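Plirkar Studio news, May

The second-hand kiln at Plirkar has finally been wired in, which means the old one can retire to its true calling as a very heavy shelf. We marked the occasion with a firing of everyone's glaze tests. Four of them came out the colour they were meant to. The rest are now described as "earthy" and can be found on the seconds table at the usual suspicious discount.

The woodblock people at Nyarko have invited us to share a stall at the Plellard makers' market again. Last year we sold plenty of mugs and one bowl, the bowl going to someone who thought it was a hat stand. If you want a spot on the shelf, put your pieces in the grey tubs by the door with a price sticker underneath. Please write the price in numbers. "Make an offer" cost us an entire afternoon.

Clay is going up again - sorry. Drirno stoneware will be $4 more a bag from the start of the month, and the speckled one is on back order. There's plenty of terracotta, as there always is, and we'd love to see somebody use it.

Anyone who has left bisqueware on the damp shelf since summer should come and claim it. After the next firing it goes into the garden as drainage, where some of it will do its best work.
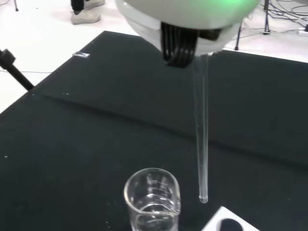
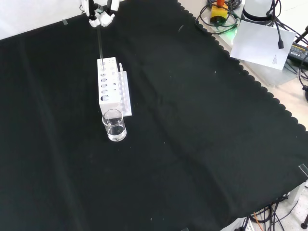

Photos: supplied

Evening throwing starts again at 7 pm, with the wheels by the window going to whoever gets there first. Bring your own towel and a sponge you don't mind losing.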